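# The Crumb Economy

Every home has a surface that attracts garbage without ever being asked. In the house on Didham Street it is the white table, the one everybody walks past on the way to somewhere more important. A wrapper lands there in the morning. By 4 p.m. it has company. 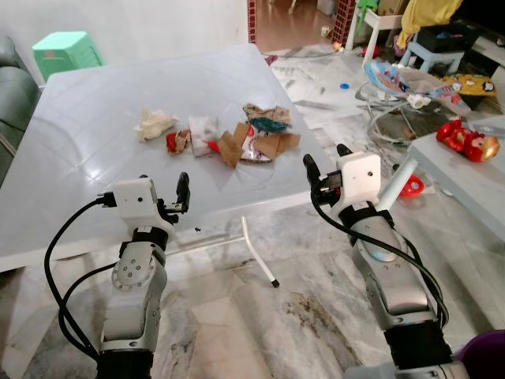 Tissues are the pioneer species. One settles, crumpled, and within hours the table is open for business. On this one it was joined by a paper napkin, a wrapper and several torn pieces of brown cardboard, the last being what remains of a box after someone has opened it with feeling. I have owned scissors for 18 years and have never seen them consulted.

The standard advice is to clear as you go. I got mine from a December workshop in Wemton, where a consultant from a firm called Pollix told us that clutter is only postponed decisions. She then handed out a brochure, a tote bag and a sticker, and we postponed those.

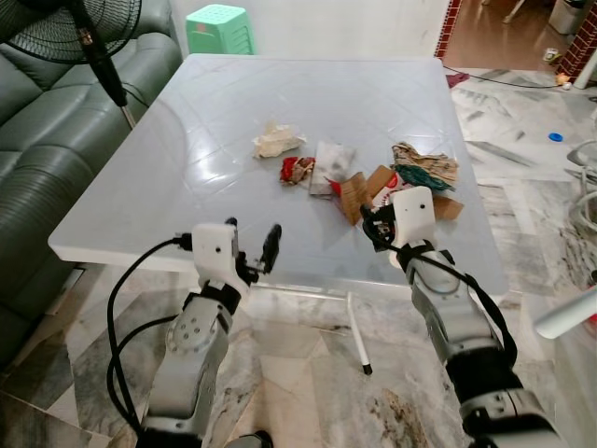

*Mitra Sharifi*

What I have come to respect is the sorting. A proper table pile is three or four arguments in one. Cardboard is recycling, and smug about it. A tissue is trash, no debate. Snack wrappers are trash that everyone hopes is recycling, and in my family we have held that debate across 2 kitchens and one marriage.

My own method is to start with the biggest piece, as it makes the rest look like nearly nothing. My sister in Amaral starts with the smallest and finishes first, a fact she mentions.
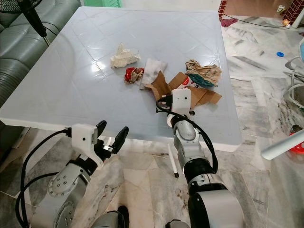 ## The Cup Question

Then there is the matter of where it all goes. A full-size bin is a commitment: it wants a liner, a lid, a corner of its own. For small scraps I have gone over to the cup. Any cup will do, provided no one plans to drink from it again, and it can sit wherever you happen to be working – the arm of a sofa, a windowsill, a chair built for someone much shorter than you.
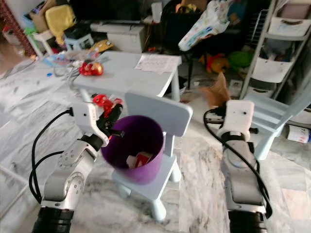 *Small scraps, small chair: the purple cup takes in the red and white.*

A cup fills fast, and that is its charm. You get to empty it, and emptying things feels like progress. I carry mine out to the big bin with some ceremony, come back, and find a receipt on the table.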